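4.2 Everyday marking pens and the decision to throw one away

We came to this part of the study expecting a dull answer. Participants in the Killenance household survey were asked when they last threw away a pen or marker and why, and we had pencilled in a single short table for the results. What came back was so much richer than that (people wrote into the margins, and then onto the back of the form) that the item grew into a section of its own, and we are very glad it did.

The setting matters here. Killenance is a town with one stationery shop, Wolton, and a supermarket that carries a small rack of pens near the registers. The nearest larger supplier is in Clala, a bus ride away. Forms went out through the spring and the last of them reached us in July. We received 468 usable responses, from households, classrooms and small offices. A follow-up interview was offered to anyone who had written more than a few lines, and Idun Moen carried out most of these in people's kitchens, usually over coffee and usually for much longer than planned.

The first thing that stands out is how seldom a pen is thrown away at the moment it fails. A person tries to write, gets a faint line, and then does something else: shakes it, scribbles on an envelope, warms it in the hand, puts it back in the jar. The pen returns to circulation with what one respondent called "a bad reputation." Someone else in the household picks it up the next day and the whole thing starts over. We found this pattern in homes, in schools and in offices, and it was as strong among people who described themselves as tidy as among those who did not.

We call this stage the holding period. During the holding period an object is no longer trusted, but it has not yet been judged. Earlier work on household disposal tends to treat the holding period as simple delay, a gap between the end of usefulness and the trip to the trash can. Our material suggests that a good deal is going on inside that gap. People store failing pens point down. They swap caps. They move them to a second container, sometimes labeled, more often understood by everyone without a label. In the interviews they could tell us exactly which container it was and could name two or three things in it from memory, which delighted us every time.

Markers deserve separate treatment, and dry-erase and felt-tip markers more than any others. A ballpoint usually gives some warning by skipping. A marker fades gradually, so the question of whether it is finished is open to argument for weeks. It also has a cap, and the cap brings in blame. Where a marker was said to have dried out, respondents very often went on to tell us who had left it open. With ballpoints they hardly ever mentioned another person at all. This is a lovely contrast, and we think it says something general: objects that can be ruined by a small act of carelessness gather stories about other people, while objects that simply run out do not.

Handling plays a part too. A marker is thick enough to be held in both hands while a person thinks, and several interviewees said they decided its fate in just this way, turning it over and feeling the cap before doing anything with the tip (Figure 7).
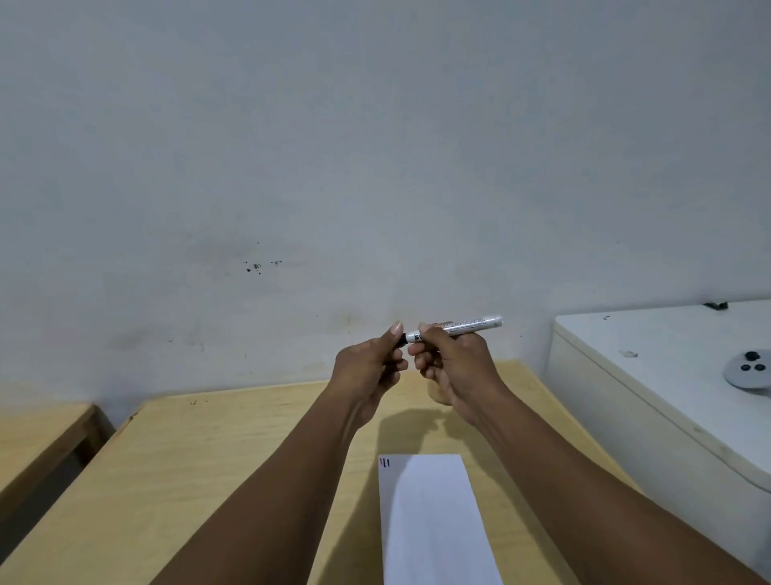 Figure 7. A white marker with a dark cap, held in both hands over a desk.

Gunnel Rustad objected, on reading a draft of this section, that we were making too much of the cap. In her view people blame each other over markers for the plain reason that markers are shared and ballpoints are not, and she pointed out that scissors and tape, which have no cap, cause just as many quarrels in an office. She would want to see the same question put to people who live and work alone before she believed a word of it.

This is an excellent objection and it sent us straight back to the forms. There were 11 respondents who lived alone, worked from home and had thrown away a marker in the past year. The number is far too small to settle anything, but their answers are a pleasure to read. Six of them blamed themselves, in terms as sharp as any used for a colleague. One wrote that she had "left it open again, like a fool, during a phone call." So blame appears to survive without anyone to share the marker with, although Rustad is surely right that sharing makes it louder. We have no comparable answers for scissors or tape and would love to collect them.

A second theme is testing. Almost everyone who kept a failing marker had a test for it, and the tests were remarkably local. In the classrooms, teachers drew a short line in the corner of the board and left it there, so that by the end of the term the corner held a whole record of doubtful markers. In the offices, the test was made on the back of whatever paper was nearest. At home it was made on cardboard, most often the flap of a cereal box. Ottar Amundsen, who coded the open answers, noticed that people described their own test as the obvious one and were surprised to hear of any other. Nobody could say where they had learned it.

The tests also differ in how strict they are. A line drawn on cardboard will look darker than the same line on a whiteboard, where a weak marker shows up at once. A household that tests on cardboard will therefore hold on to its markers longer than a classroom that tests on the board, even if both have exactly the same idea of what a good line looks like. We had not thought of this before reading the forms, and it offers a simple and testable explanation for differences that would otherwise be put down to thrift or character.

Price, by contrast, turned out to explain very little. We had assumed that people would give up cheap markers sooner. Where respondents remembered what they had paid, we could find no clear relationship between the price and the length of the holding period. What did matter was how hard the marker would be to replace with the same one. A particular shade of green from the Clala supplier, no longer sold in Killenance, was kept by one family for nearly 2 years after it stopped making a proper line. They were fully aware that it did not work. The daughter, now a teenager, explained to us that it was "the green," and that the other greens in the house were just green markers.

We find this case especially helpful for thinking about the end of the holding period, which is often set off by something quite unrelated to the object. People threw out failing markers when they moved a desk, when guests were coming, when a drawer jammed, or when a new pack was opened and the jar could not hold everything. Very few described a final failed test. The judgment had been made long before, and what was missing was an occasion. In the offices the occasion was often the arrival of a delivery from Wouters, the firm that supplies most of them, and one office manager told Moen that she ordered slightly more than was needed for exactly this reason.

There are limits to what can be drawn from all this. Our respondents chose to answer a long form about small objects, and they may simply care more about such things than their neighbors do. Memory is a further problem. A pen thrown away last week is recalled in detail, while one thrown away in the winter is recalled mainly if there was a story attached, and markers, as we have seen, come with stories. The contrast between the two kinds of pen may be partly a product of this. A diary study, in which people note each disposal on the day it happens, would get around the difficulty, and a first version with a handful of Killenance households is being prepared.

We also asked each interviewee to show us the container where doubtful pens were kept and to sort its contents with us. That exercise produced its own surprises, mostly to do with pencils, and its results are given in Section 4.3.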